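Live album: my concert DVD plays the songs in a different order than the CD in the same box

Posted by Femi Igwe, 18/08/2023
Category: Concert films and live recordings
Viewed 1,709 times

Hello to all. I have bought the box of the Jalska farewell concert in Borkley, the one with 2 discs (one CD, one DVD). I listened to the CD first and I like it very much. Then I watched the DVD with my brother and we noticed that the songs come in another order. On the CD "Harbor Lights Off" is the third track, and on the DVD it comes almost at the end, after the long drum part. Also the talking between the songs is missing on the CD, except one time, where the singer thanks the town.

The booklet says the total time is 137 minutes, but it does not say if this is for the film or for both discs together. My CD is much shorter than that, of course.

I want to know three things. Is my copy wrong, or are all of them like this? Which order is the one they played on the night? And is it possible to have the complete concert as sound only, because I like to listen in the kitchen where I have no screen?

I wrote to the shop in Pravville but they only offered to take the box back, and I don't want to give it back.
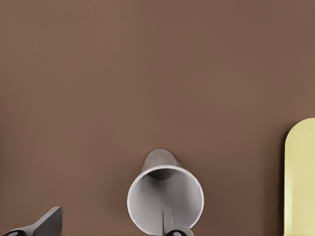

White cup on its side, brown tabletop

I add one more detail. The back cover lists 28 songs, and the DVD menu has the same number. The CD has fewer, and I did not find any note about this on the cover. Maybe it is on the sticker, but the sticker went away with the plastic foil.

Gisela Fuentealba
Reply marked as helpful

Your copy is fine. I have the same box and also the older edition without the CD, and I compared them last February when I was at home with a cold.

The film has the order of the night. I was not in Borkley myself, but I saw the band in Navarrete on the same tour, and the order was the same as in the film with one song changed. The CD is a selection. They took the songs that work without the picture and put the quick ones in the beginning, I suppose so that it sounds more like a normal album. Many bands do this when they want to fit everything on one disc.

The 137 minutes are for the film only, without the interview in the extras.

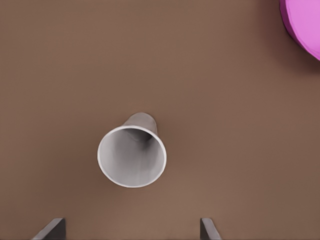 Paper cup, tipped over

For the sound only: the complete concert was never sold on CD, as far as I know. But your DVD has a stereo track. In the menu go to Setup, then Sound, and choose Stereo. Then you can connect the player to your amplifier and let it run with the television off. On my player I must choose the sound with the television on first, and then I can turn it off. If you leave it on surround and have only two speakers, the singer may be too quiet – this was my problem for a long time before I found the setting.

One small warning. Between the chapters there is a very short silence on some older players. It is the player and not the disc, so please don't return it for that.

And keep the booklet! The second edition has a thinner one without the tour dates.

JalskaFan_Pravville

same here, cd is just the best songs. the drum solo is cut too which is ok for me. the first pressing was a bit louder i think 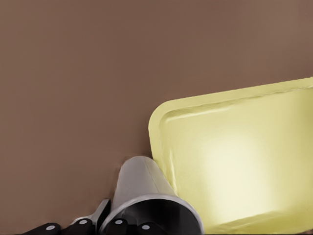
Pale yellow tray on a brown surface

Femi Igwe

Thank you both. I found the Stereo setting and it is as Gisela wrote, the voice is much clearer now. My player also makes the short silence, but only before the encore, so I can live with it. I will put the DVD player in the kitchen on the shelf over the radio, if the cable is long enough.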